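Silk & Faux Flower Rental – FAQ

How far ahead do I book?
90 days if you can. Less in winter, just ask. April fills first, always.

What do you rent?
Arches, table runners, bouquets, loose stems and leaves for filling gaps. All artificial. Blues, reds, whites, greenery by the bag.
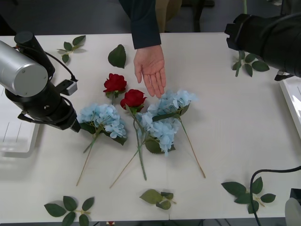 Do you deliver?
Yes – Plenitz and Kilside free, Vesside is a flat fee. Anywhere else, email first. We dont ship arches.

Minimum order?
100 dollars before delivery. Pickup orders too, sorry.

Can I see things before I pay?
Showroom is 1198 Soomro Road, open till 7 pm. Ring the side bell, front door sticks.
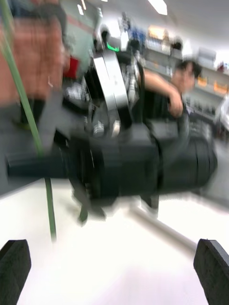 At the Soomro Road showroom

Something got wine on it. Now what?
Don't wash it. Don't scrub. Bag it seperately, stick a note on. Small stains are covered by the cleaning fee. Candle wax and burns aren't – you pay for the stem.

Can I cut or bend the stems?
Bend yes, cut no. Need it shorter? Tell us when you order, we have short ones. Same goes for glue, please no glue. Floral tape ok.

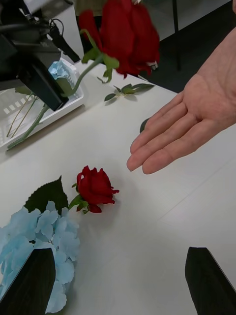
Red rose, long stem

Do they smell of anything?
No. Fine for most allergy folks. Dust can build up on the bigger pieces, so mention it if dust is the problem and we'll go over them again.

Late returns?
One day grace, then a daily charge. Call before the due time and we can usually extend, unless the next wedding needs it.
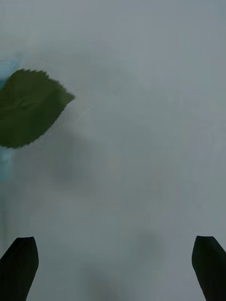 Wajid Zaidi

Can I buy instead?
Sometimes. Older stock gets sold off after the season, leaves and filler mostly. Ask for the list. No refunds on sale items, no holds either.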